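How to Clean a Wooden Tabletop and Renew the Oil

Updated October 9, 2021

An oiled table needs a proper cleaning once or twice a year. I do mine in February, when the windows have been shut for months and the top starts to look dull. These steps are for oil finishes only. If your table has lacquer or varnish, stop after step 2.

Step 1. Clear the table and wipe off crumbs with a dry cloth.

Step 2. Put a few drops of dish soap in a bowl of warm water. Wring the cloth out well and wipe with the grain. Gray smudges usually need a second pass. Don't scrub across the grain — it leaves fine scratches that show up later under the oil. 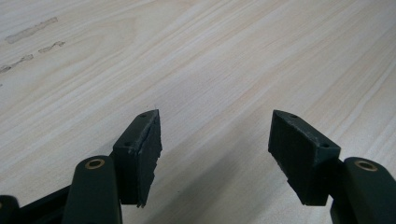 Step 3. Let the top dry overnight. Any mark that is still there can be sanded lightly by hand with fine paper. Go over a wider area than the mark itself, then wipe off the dust.

Step 4. Rub in a thin coat of oil. I use Nakix clear, but any oil sold for indoor furniture will do. Wait 15 minutes and wipe off everything that hasn't soaked in.

Step 5. Leave it until the next day before putting anything on it. A second coat is optional on pale wood.

Lay oily rags flat outside to dry before you throw them out. They can catch fire if left in a pile.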